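Brulcombe Obituary Finder

Annual subscription for libraries, funeral homes and family researchers

The Brulcombe Obituary Finder is a searchable index of death notices, funeral announcements and cards of thanks. It covers 192 newspapers and holds notices going back 70 years for the larger titles. Smaller weeklies start later, and the title list gives the first year for each.

Search by surname, maiden name, town, funeral home or place of burial. Results show the name, age, date of the notice and page number — the full text opens where the paper has given permission.

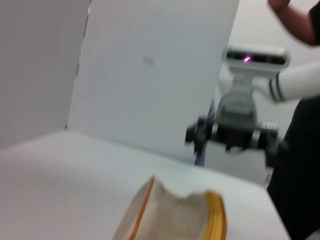 1 min read

Maiden names are indexed separately from married names, so a search for Mahmoud will also bring up notices where it is given only as a birth name. Nicknames in quotation marks are indexed too.

The Punddale collection was added on June 12, 2023. It contains 2,588 notices typed from church bulletins and checked by Corinne Ferreira. Corrections can be sent through the form on any record.

Single-user plans allow 700 full-text views a year. Library plans have no limit on views and include remote access for cardholders. Printed copies of a notice are ordered separately — allow two weeks for delivery.

Renewals are due in January.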